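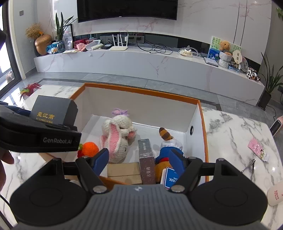 In-ho Byun wrote in to say that box dimensions on a shipping label should be outer dimensions, full stop, and that anyone who prints the inner ones is asking for a surcharge. He is right about the label. My complaint is with the product page, where the same set of numbers gets copied and the buyer is left to guess which kind they are.

A rigid gift box has a wall thickness. For the stock I usually order it is 2 mm, so the inner length is 4 mm less than the outer length, and the same goes for the width. The height loses only one thickness, at the base, unless the lid has a collar. Then it loses more, and the amount depends on the maker.

Clanari lists outer dimensions. Clarum lists inner. Trilance lists a single set of figures with no label, and when I asked, the reply said "standard size." I ordered a box from them with a stated length of 302 mm for an insert cut to 300 mm. The figure was the outer one. The insert had to be trimmed on a table saw, and the second batch was recut from scratch in December, when the shop was already behind.

The usual defense is that a customer who needs a close fit should ask for a sample. I do ask. A sample costs shipping and two weeks, and it tells me about one box from one run. It does not tell me what the seller thinks the number on the page means, and the next run may be measured by a different person using a different rule.

A seller has the drawing. The die was cut from it. Printing both sets of dimensions, plus the tolerance, takes one more line in a table. Patrício does this for every item in the catalog, including the plain mailers, and the tolerance column has saved me more trouble than the other two. A box that varies by 1 mm either way can be planned for. A box of unknown variance gets foam packed around it and an apology in the invoice.

For an order of over 1000 units I would now refuse to pay a deposit until the inner dimensions are in writing, with the measuring points marked on a sketch. Corner to corner at the base is the one I ask for. Walls bow outward at the rim, and a measurement taken there will flatter the box.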